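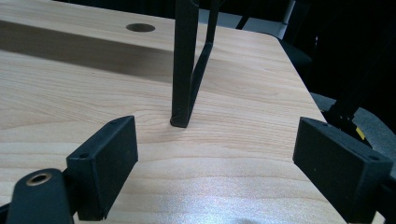

Fillberg want the audience figures for their sponsored cooking weekend by January, and I still don't trust the first one. They claim 368 entries. The sheet from Bosman lists 517, and a fair few look like the same people entered twice under different spellings. Laid both printouts side by side on the pale wooden table, near the round hole, and went down them with a pencil. No closer to agreement.

The health screening numbers are worse. 1,845 people "reached", which could mean tested, handed a leaflet or walked past the tent. Asked for the tick sheets. Got a press release.

Home | Schedules | Events | Contact

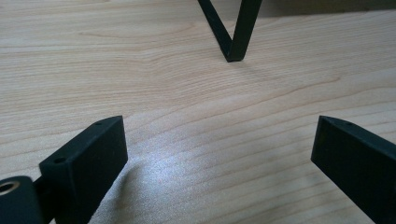

Rultov, January

Second pass. Dropped the duplicates I could prove, 35 of them, and left the doubtful ones in with a mark. The station wants to say the Mondska slot lifted local product sales. On what evidence? One stallholder ran out of shea butter. Could be she brought too little.

To do: ring Bosman again about the tick sheets, and keep "reached" out of the draft until they turn up.

2 comments | 0 shares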